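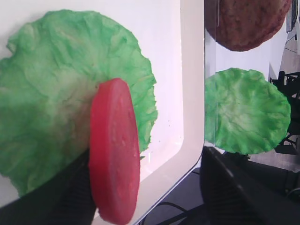 The Tellwood Food Learning Room has issued its guidance for the burger assembly table. This thread sets out the main points for staff and visiting instructors. 7 Aug 2020

The table teaches order of assembly. Participants build a burger from model ingredients on a tray, following a printed order card. No real food is used at this station at any time.

Model ingredients are kept upright in clear holders beside the tray. Buns, patties, cheese, lettuce and tomato each have their place. Please return every piece to its own holder before the next participant begins.

The standard card, known as the Laing card, reads from the bottom up: bottom bun, lettuce, patty, cheese, tomato, top bun. Lettuce goes directly on the bun. Instructors should not change this order without informing the office.
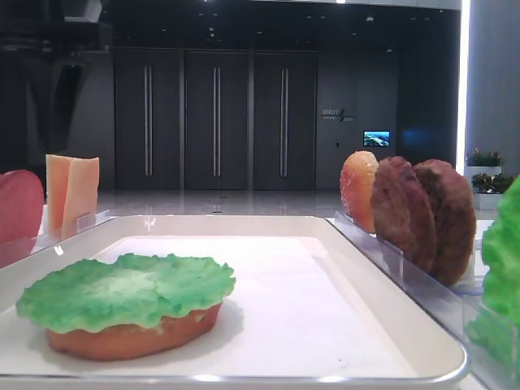
A second card, the Osik card, is intended for participants who have completed the Laing card 2 times without help. It omits the bun and begins with lettuce and tomato. It is used to practice reading a changed order with care.

Each turn lasts 10 minutes. This includes clearing the tray and refilling the holders. Instructors are asked to allow the full time, even when the build itself is finished early.

On refilling: slices and patties stand on edge, face to face, and are never laid flat on top of one another. Pieces that are laid flat are slower to pick up and are more often returned to the wrong place.

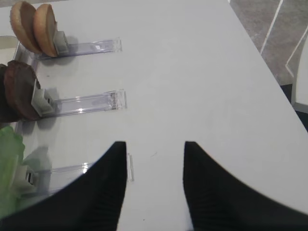
Where a holder is fitted with a pusher block, slide the block up to the last piece once the holder is filled. It should touch the piece lightly. Pressing hard bends the softer models, lettuce in particular.

Both sides of the tray should be kept clear of cards, pens and drinks. Order cards belong on the wall rail. Participants who need a card closer at hand may ask for a tabletop stand from the Bovov cabinet.

Cleaning: wipe the models with a damp cloth at the end of each day and let them dry fully before they go back in the holders. Trays are washed separately. Do not place the models in the dishwasher.

Missing or damaged pieces should be reported by form 435, available at the front desk. A replacement set is held in storage. Please do not borrow pieces from another table.

We have received several questions about the Osik card, and in particular about whether the tomato may be placed before the patty.
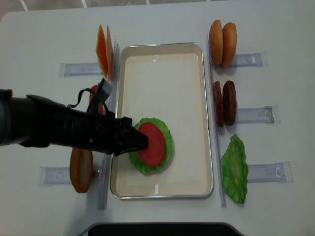
Hipólito Godoy: My group found the tomato step confusing after weeks on the Laing card. Could both cards be posted side by side so they can compare them?

Thank you for the suggestion. Both cards will be posted together on the wall rail beginning later in August. On the Osik card, the tomato is placed before the patty, directly on the lettuce.

Large-print copies of both cards may be requested at the front desk.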